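Home | Forums | Politics and Public Life | New posts | Search

tallyhoe
Just in from the Tiltov recount and I'm buzzing! 2,000 votes cast, Montecinos finished on 419, and the ombudsman still wants every ballot looked at again. Brilliant to see a watchdog with teeth!

marrowfat
Teeth? Zolel's complaint sat in a drawer until July. I can't cheer for that.

tallyhoe
Fair, but they published the whole letter - even the awkward bits about the Andale contract. When did we last get that?

pennyfold
I'm with marrowfat on the delay, but the letter is a cracking read. Page four especially!

marrowfat
Page four is good, I'll give you that. Still want the minutes.

tallyhoe
Hearing's on Wednesday, do come! 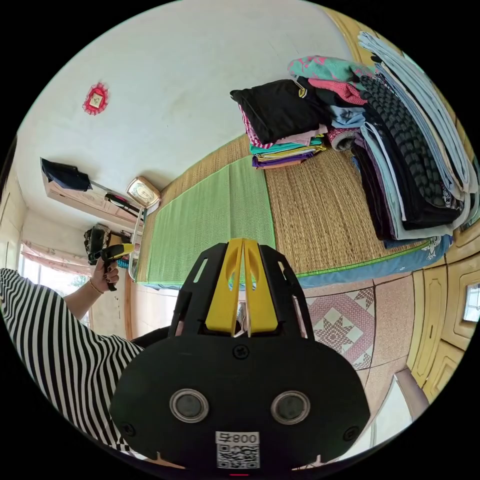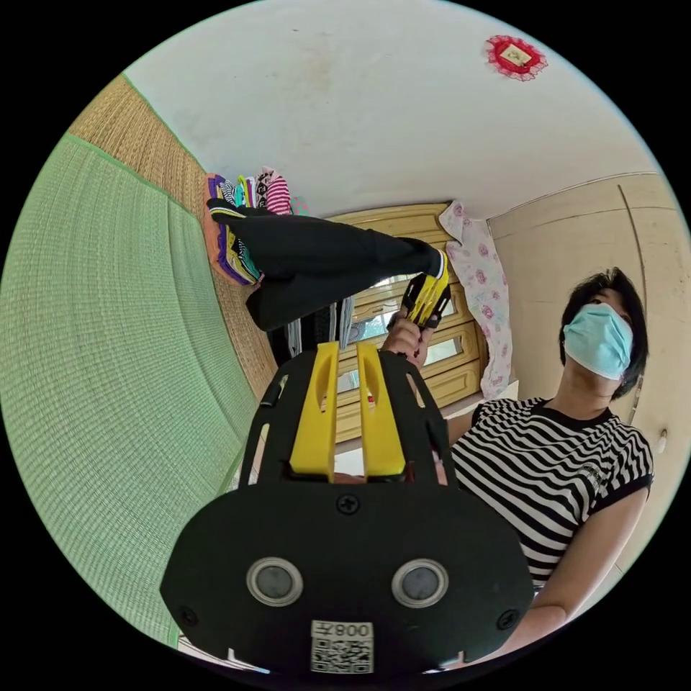 Black gripper, yellow fingers, in both.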